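Sikeo Bin Picking Cell – Demo Day at Kenton
Posted 8 July 2019 | Equipment | Demo cells
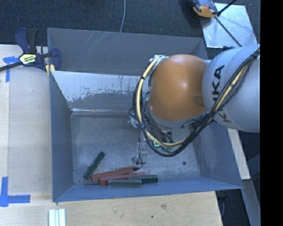 The Sikeo demo cell on a KUKA arm, working over a metal bin with red and green sticks.

We've had a lot of messages about the Sikeo cell after the open day at our Kenton workshop, so I'm putting everything on one page – what it is, what we ran on the day, what comes in the package and how to book a go on it yourself. I run the demo side of things here at Dunum, so if something below doesn't make sense, blame me and send me a note.

What it is

Sikeo is our bin picking package for small shops. You bring the arm (or we supply one), and we bring the gripper, the software, the cabling and a couple of days of setup. It's meant for the dull job of getting parts out of a bin and onto the next station, when the parts are lying any old way and someone has to fish them out by hand.

It isn't a high-speed system and I won't sell it to you as one. If you need a part every second, talk to us about a feeder bowl instead. Where Sikeo earns its keep is mixed work and short runs, where the bin changes a couple of times a shift and you don't want to pay for new tooling each time.

What we ran on the day

For the open day I wanted something visitors could follow from the other side of the bench, so we used plain coloured sticks. Long thin parts are a good test because they like to lie across each other and up against the walls, and that's where a lot of grippers get into trouble. The bin is an old metal one with plenty of scuffs on the inside. We picked it on purpose! A shiny or patchy floor is what most of you have at home, and a demo in a nice new matte tray tells you very little.

We did 200 picks over the afternoon and 62 of those were with parts the visitors had placed themselves. People got quite sneaky with it, I have to say. The favourite trick was tucking a stick tight along the bottom of a wall with another one leaning on top. Sikeo had 3 outright misses in the whole run, all of them on wall parts, and each time it backed off and had another try without anyone touching the pendant. I was pretty chuffed with that.

The question I got most was about the cables. Yes, they run on the outside of the arm on our demo cell, tied up with a loop around the wrist so it can turn. It's easier to swap things that way and I swap things constantly. A customer install can have a proper dress pack, and we'll quote it with the rest.

Second most common question: does the bin have to sit in exactly the same spot? Fairly close, yes. On the demo bench we use a clamp on the rim and blue tape on the table, and that does the job for a day. For production we'd bolt down a locating plate.

What's in the package

Sikeo gripper with one set of fingers
Mounting flange to suit your arm
Zoëga planning software, one licence per cell
Cable and hose kit
On-site setup and operator training
Phone support during our office hours

Extra finger sets, dress packs and locating plates are priced separately. Tell us what your parts look like before you order fingers, as the standard ones suit long and flat shapes best.

Good to know before you order

The setup visit needs a clear floor, power and an air line, and your guarding has to be finished before we arrive. Lead time is 42 days from a signed order. We don't hold stock of the flanges, so an unusual arm can add a bit to that, and I'll tell you up front if yours is one of them.

Zoëga runs on its own computer next to the cell. It doesn't need the internet once it's licensed, which a few of you asked about on the day – your IT people can relax.

Coming to see it

The cell stays set up at Kenton through the winter and you're welcome to book a visit. Bring your own parts, the uglier the better. A small box of them is plenty, and please wipe the oil off first (my bench will thank you). Allow a couple of hours if you want to try your hand at the software as well. Closed shoes are a must and we've got safety glasses at the door.

The next open day is in October, with the palletising cell running alongside this one. Use the enquiry form to put your name down for either, and mention Sikeo in the subject line so it lands in my inbox.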